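**Weighing a two-month-old at home – scale drift**

**candow_dad**
Clinic had our daughter up 349 g over the fortnight. Our Gudier home scale says less. Same nappy, same singlet. Is anyone correcting for this, or is the unit faulty?

**e_dimitriou**
Check the surface first. Load cells read low on carpet or a mattress. Put it on tile, zero it, then weigh something of known mass.
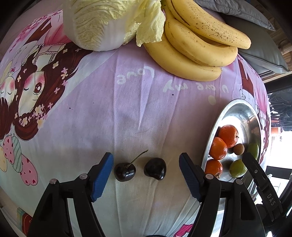 **candow_dad**
Known mass is the difficulty. I don't own calibration weights and kitchen produce is too light to tell you much. A pair of dark cherries like the ones on our cartoon tablecloth won't register at all on a scale with 10 g steps. I'll try sealed water bottles on the laundry tiles.

**tresent_mum**
Disagree with all of this. Weigh her at the clinic and put the home scale in a cupboard. Daily numbers mostly measure feeds and nappies.

**e_dimitriou**
Daily, yes. Weekly at the same time of day is still useful if the scale repeats. Weigh the same item five times and look at the spread.
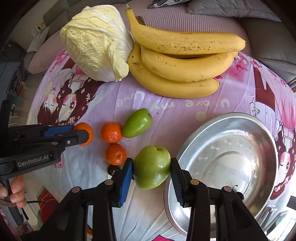 *Napa cabbage and ripe bananas, pink-lavender sheet.*

**candow_dad**
Bottles done. Spread is 10 g on tile, 60 g on the bedroom carpet. The cabbage came in at 1535 g by the kitchen scale and 1530 g on the Gudier – close enough for me.

**tresent_mum**
Fine, but the clinic figure is still the one that goes in her book.

**candow_dad**
Agreed. Next clinic weigh is in November. I'll log the home reading that morning and post both.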